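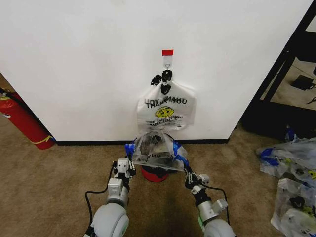

How many plastic grocery bags should you keep around the house?
As many as fit inside one other bag, and when that one is full you stop or take some back to the store.

The Bag Wall, and other small fixes
Posted 2021-07-18 in Tidying

Welcome back to the gallery! If you're new, I write about the corners of the house that never make it into the nice magazines, and this month it's bags. I have been putting off the bag problem for years. Ours lived in the cabinet under the sink, stuffed behind the dish soap, and every time I opened the door a few slid out onto my feet.

I got a very fancy bag dispenser once, a Fröhlich, a tall metal tube with a hole in the bottom. Lovely thing, but the bags went in fine and came out in one long knotted rope (my fault for not folding them, I know, I know). It holds wrapping paper now and does a great job of it.

So I went the other way and used a hook. One clear stick-on hook on a plain white wall, one THANK YOU bag hanging from it by its handles, done. The bit of red up at the hook makes it easy to find from across the room. I thought about looking for a hook in a nicer color, and then I decided I liked the red.

About the smiley bag
I have a real soft spot for these! The yellow face, the big black letters, the cheerful little message underneath. They're thin, so the lettering on the back shows through backwards, and they hang nice and flat when they're empty. The place we got takeout from when we first moved to Tullmont used the same kind, and I think that's why I can never throw one out.

A few things I've learned about hanging them:

Wipe the wall first and let it dry. I skipped this in the hallway and the hook was on the floor by breakfast.

Press the hook on and then leave it alone for a while before you hang anything. The packet will tell you how long. I never want to wait either.

Bunch both handles together and loop them over as one. With only one handle on the hook the bag gapes and slumps to the side.

Keep it light. Folded bags, paper napkins, a pair of gloves. I would not hang potatoes from a stick-on hook, and I say that as someone who has tried it.
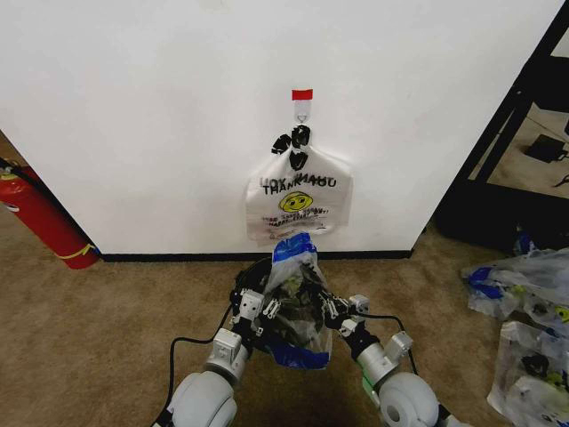 Greens in the clear bag with the blue printing, smiley bag up on its hook.

Produce bags are the other half of my bag trouble. I like the clear ones because I can see what I've got, and leafy stuff disappears so easily in a full fridge. I used to move everything into matching tubs, and for one whole February I had labels and everything, and then I got tired of washing tubs. Now greens stay in whatever bag they came in, with a folded paper towel tucked inside, top shelf, toward the front. If I can see them I cook them.

The printed ones from the store don't get reused for food at my house, they're too crinkly and they never quite close again. They go in the soft plastics bin at the Fusau market on my next trip if they're clean, and if they aren't, well, trash.

What it cost
Almost 11 dollars, and that was for a pack of hooks, most of which are still in the drawer. I've got plans for them. Oven mitts, the dustpan, that one apron that never folds. I'd also like to try one inside the coat closet for umbrellas, but the paint in there is flaky, so I may end up with a proper screw-in hook after all.

If you've got a bag system you love, leave it in the comments, especially if you fold yours into those little triangles. I want to be a triangle person so badly!

Next gallery: the junk drawer, before and after
Previous gallery: shelf liners, and the blue one I regret

40 comments | Back to all galleries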